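**Zulgate Holiday Lunches, planning meeting**
Minutes, second meeting before the July start

Place: Kolev Hall, small room upstairs
Began at 6.10 pm, ended at 8.05 pm
In the chair: Ngozi Danladi
Present: kitchen lead, delivery lead, school link (Zulgate Primary), family worker, one parent from the lunch group, minute-taker
Apologies: the hall manager, the Gretero account person (sent answers by email, see point 4)

**1. Minutes of the previous meeting**

The minutes were read and accepted with one correction. In point 3 it was written that the lunches are "for families who receive free school meals". This is wrong. The lunches are for any child who lives in Zulgate or goes to school there, and the parent does not have to show a paper. Ngozi asked that this sentence is written in the same way in all our texts, also on the poster, so that people do not hear two different things.

**2. Matters from last time**

- Key for the side door: received. There are two copies, one with the kitchen lead and one in the locked box.
- Letter to the dental practice about the use of their four parking places: sent, no answer yet. The delivery lead will go there in person.
- Allergy form: shortened to one page. The parent said that the second question is still hard to understand. It asks about "dietary requirements", and her neighbour thought it was about losing weight. It was agreed to write "Is there any food your child cannot eat or does not eat?"
- Second fridge: working, but the door must be pushed until it clicks. A note will be put on it.

**3. Numbers last summer and plan for this one**

The family worker presented the count from last summer. In total 1559 lunches were served. The busiest time was the third week, when the swimming pool was closed. The last week was very quiet, and too much bread was ordered for it.

For this summer we plan with 40 children a day at the tables and a smaller number of packed lunches for children who cannot come to the hall. The kitchen lead said the kitchen can do more than this on a cold food day, but not on a day with hot food, as the oven takes only three large trays. The school link believes we will have more children than last year. Several families moved into the new flats by the canal and they have already asked at the school office.

There was a longer discussion on what we do if more children come than we have planned for. The delivery lead proposed a list with places to be booked in advance. The parent was against this. She said that the families who most need the lunch are often the same ones who do not book, and if a child comes to the door and is sent home one time, the child will not come again. Ngozi agreed with the parent, but she also wants the kitchen to have a number each morning.

Decided: booking is possible and we ask for it, but it is not a condition. A child who comes without booking gets lunch. The kitchen keeps soup and rolls in reserve every day.

**4. Food supply**

Gretero has confirmed by email that they can deliver dry goods, tinned goods and milk every second week. They cannot deliver before 9 am. The kitchen lead finds this late for a hot food day but it is possible if the pasta and the tinned tomatoes are always one delivery ahead. She will make a shelf plan for this.

Fruit and vegetables will come from the market traders as last year. The arrangement is not in writing. Ngozi would like it in writing, even if it is only half a page, as the trader who made it with us is going to retire in the autumn.

Gretero also offered a pallet of breakfast cereal with a short date. We talked about it for some time. It is not lunch food, and we have no dry place for a full pallet. On the other hand the family worker knows that several children arrive at noon without having eaten anything. Decided: we ask for half a pallet and put the boxes on a table near the exit, to take home freely and without any list.

Action: kitchen lead to answer Gretero.

**5. Menu**

The draft menu was passed round. Remarks:

- Fish pie was not liked last year. It goes out, and baked potatoes with a choice of filling come in.
- The lentil dish stays. It should have another name on the board than "lentil dish". Suggestions can be given to the kitchen lead.
- All meat will be halal, as last year. The supplier's certificate must hang where parents can see it and not inside the cupboard.
- The parent asked for one day on which the children cook by themselves, for example flatbreads. The kitchen lead is positive but wants at most 8 children in the kitchen at the same time. The older ones can go first, and the younger ones can do the fruit at the tables.
- Squash is replaced with water and milk. The school link expects complaints in the first days.

**6. Booking system**

We have used Faltum for the booking since Easter. The family worker showed how it looks on a phone. It is good that a parent can book several children at one time. It is less good that the message of confirmation comes only in English, and that the text is very small. She has asked if we can write our own text there. If so, she will have it in four languages, and the school link can help to find people who read it through.

Paper booking at the school office continues until the end of term. The school office puts the slips in an envelope, and the family worker enters them in the evening.

It was asked who can see the names in Faltum. At present it is three persons. One of these has left the project and must be removed. Action: family worker, this week.

**7. Money**

Ngozi reported. The council grant covers the food and the hall. It does not cover the gas bottles, the cleaning material or the bus tickets for helpers. For this we have applied for 500 pounds from the parish fund. The answer should come before July. If it is no, we will ask for the bus tickets first in another place, as two of our best helpers come from the other side of town and cannot pay this every day.

The collection tins in the shops were discussed again. The parent said some families feel uncomfortable when they see the name of the lunches on a tin next to the till. Decided: no tins this year.

Receipts must be handed in with the name of the buyer on the back. Three receipts from Easter have no name, and one of them is for a washing-up bowl. Please look if it is yours.

**8. Open evening**

We hold an open evening in the large hall before the summer, with soup, bread and a short talk about food and holidays in Zulgate. Doors open at 6.30 pm. The talk should be at most 20 minutes, and after it people sit at the tables and talk with each other. Last time the talk was too long and the soup became cold.

The family worker will ask two parents if they would like to say something. They must be free to say no, and their names are not printed in advance. Ngozi will invite the councillors for the ward, but they are guests like the others and do not get a speech.

At the end there is one question on a card: "What could you do in the next month?" People can leave the card in the box or take it home.

The poster was approved with the change from point 1. The school link will also put it in the newsletter.

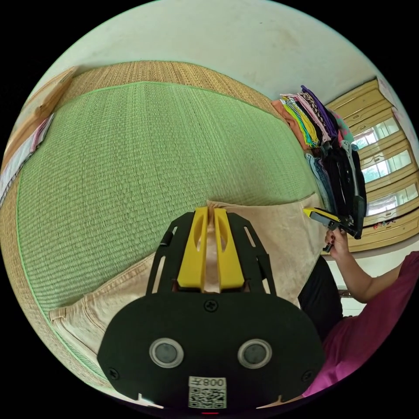
*Gripper with two yellow fingers, label 008左*

**9. Hall and safety**

The fire exit at the back must be kept free. At Easter the pushchairs stood there. Pushchairs go to the left of the main door from now on, and we will put tape on the floor.

The food hygiene certificates of two helpers run out before the summer. The course is online and can be done in one afternoon. Whoever does not have a computer can use the one in the hall office, after agreement with the hall manager.

The first aid box was checked. Blue plasters and burn gel are missing. The delivery lead buys them.

**10. Any other business**

- The aprons need washing before July. The kitchen lead takes half, the minute-taker takes the other half.
- The parent asked if grandparents may eat with the children. Yes, if there is food left after the children have been served.
- A box of picture books was given to us. They go to the quiet corner.

**11. List of actions**

| What | Who |
|---|---|
| Visit dental practice about parking | Delivery lead |
| Change question on allergy form | Minute-taker |
| Shelf plan, answer to Gretero | Kitchen lead |
| Half page with market traders | Ngozi Danladi |
| Remove old user from Faltum, ask about languages | Family worker |
| Poster correction and newsletter | School link |
| Tape, blue plasters, burn gel | Delivery lead |

The next meeting is in the same room at 6 pm. The date will be sent by email when the hall manager has confirmed it. Corrections to these minutes please to the minute-taker before then.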